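3. Surfaces and measurement

3.1 Choice of rooms

The survey covered 42 rooms in two buildings, Skirkau and Omham, both of which were refitted between the first and second rounds of measurement. Skirkau has windows on its long sides only and is lit for most of the working day by ceiling panels. Omham has a glazed roof over the central stair, and the rooms that open onto it receive a mixture of daylight and electric light that changes through the afternoon. Rooms with fixed seating were left out, as were rooms in which the blinds could not be fully closed.

Each room was entered in the register under its floor, orientation, floor covering and dominant work surface. Floor covering was recorded because a dark carpet returns little light to the underside of the ceiling, and a model that assumes a pale floor will overstate the light arriving at desk height. Carpet tiles of a single dark colour were entered under one code. Patterned carpet was entered under the colour covering the larger part of the floor.

3.2 Work surfaces

Tabletops were sorted by lightness into pale, middle and dark. Fittings set into the top, such as cable grommets, were noted separately and excluded from the measured area, as were edge brackets and clamps. Tops with rounded corners were treated as full rectangles when the grid was laid out, and any grid point that fell outside the true edge was dropped. A table in the pale class, with a fine-grained light wooden top, rounded front corners and a round black grommet towards the upper right, is shown in Figure 2.

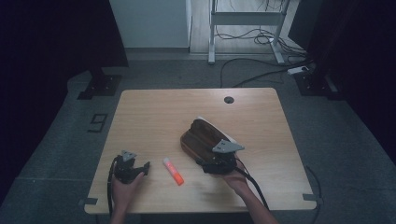

The pale class was the largest of the three and also the least uniform. Two tops of the same lightness can differ a good deal in the share of light they send back at a narrow angle, and it is this share that readers notice as glare. Lightness alone was therefore not used to predict complaints. A gloss reading was taken at five points on each top, along the grain where grain was visible, and the median was kept. Where the five readings disagreed by more than the tolerance of the instrument, the top was wiped with a dry cloth and read again. The second set replaced the first.

Dark tops gave fewer difficulties in the readings but more in the analysis. Reflections from ceiling panels stand out strongly against a dark ground even when their measured luminance is modest. We followed the contrast method set out by Zepeda in the first round, in which the reflection is compared with the surface immediately next to it and not with the mean of the whole top.

3.3 Illuminance

Horizontal illuminance was measured at tabletop height on a regular grid, with the blinds closed and the panels on for at least half an hour beforehand. A total of 217 tops were measured in this way. Of these, 145 were in Skirkau. The remainder were in Omham, where access was limited to the hours after teaching had ended.

The meter was placed flat on the top at each grid point and the operator stood back before the reading was logged. In the narrower rooms this was not always possible, and a remote head on a short lead was used in place of the standard one. The two heads were compared on a bench at the start of each week and a single correction factor was applied to the remote head.

3.4 Occupant ratings

Ratings of visual comfort were gathered in September by means of a short paper form left on the tables. The form asked for the seat used, the task, and a rating on a seven-point scale. We received 70 usable forms. Forms without a seat number were discarded, since they could not be matched to a measured top. Coding was carried out by Tadeo Tapia and checked by Berenice Zepeda; differences were settled by going back to the original form. Ratings from seats facing a window are reported separately in Section 4.2.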